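In Defense of the Inside of the Microwave

February 6, 2020
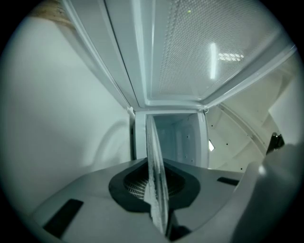 Every home has one place that guests never look at and the owner looks at every day without seeing it. In my home it was for years the inside of the microwave. I wiped the counter in the evening, I wiped the table, I even polished the handle of the microwave door, and then I opened this door, put in my soup, and closed it again very quickly.

I would like to argue that this is a mistake, and also that the usual advice about it is mostly wrong.

I grew up in a house with a stove and no other machine for warming food. When I moved to Plididdale for work, the apartment came with a microwave already standing in the kitchen, and I treated it as a guest treats the furniture of somebody else. I did not feel responsible for it. The people before me had surely felt the same, and the people before them also. It was a white box with a history of many dinners, and the history was written on the ceiling.

The ceiling is the part I want to talk about. When people clean a microwave, they clean the floor of it, because the floor is where the eyes go. They take out the glass plate and wash it in the sink, and they are proud. But soup does not jump down. Soup jumps up, and to the sides, and what it leaves there is warmed again with every meal. If you have never put your head low and looked up into your own microwave with a small lamp, please do it once before you read further. I did it in July, when I was looking for the reason of a smell, and I stayed there longer than I expected.

Now about the advice. You know it already: a bowl of water, half a lemon, a few minutes of steam, and everything comes off "like magic." I have done this many times and I do not want to be unfair to the lemon. The steam makes the dirt soft, this is true. But then you must still wipe, and the articles speak of the wiping in one short sentence at the end, as if it were nothing. The wiping is the whole work. The lemon gives a nice smell to a job which is done by the arm.

I have also tried products. There was a foam from Tanoli which I bought at the supermarket, and it made very beautiful foam. There was a small plastic figure which you fill with vinegar. I watched on Vidumix a film of 19 minutes in which a man cleans one microwave with 2 different powders and compares them, and I must confess that I watched all of it. At the end both halves looked the same to me. What he did not compare was a plain wet cloth used yesterday, before the spot was old. I believe the wet cloth would have won.

This is my real opinion, and it is not very exciting. A closed space gets dirty because it is closed. We are ashamed of what can be seen, and a door takes the shame away. The same thing happens with the oven, with the drawer under the oven, with the rubber around the refrigerator door. I do not think that we are lazy. The person who hides the sauce behind a door is often the same person who arranges the pillows on the sofa twice a day. We have only learned to clean for the eyes of others, and the eyes of others stop at the door.

My neighbor on the second floor disagrees with me. She says that the heat kills everything, so the dirt in there is clean dirt. I have thought about this expression, "clean dirt," and I can not accept it. A pan that was hot is also not clean for this reason. And even if it would be safe, I do not wish to warm my milk under somebody's tomato sauce from another year.

When my old microwave stopped heating, I replaced it with a simple white Grullier, and I made a rule for myself. After something has jumped, I wipe, the same evening, and the ceiling first. I use a soft cloth with warm water and one drop of dish soap, I press it out well, and afterwards I go over everything with a dry one. I leave the door open while I dry the dishes. It takes less time than looking for the lemon.

I can not say that this has made me a better person, and my oven is still in a condition that I will not describe. But I open the microwave door slowly now. When my sister came to visit and wanted to warm her coffee, I noticed that I was standing next to her and hoping that she would look up. She did not. She took out her cup, said it was too hot, and went to sit by the window.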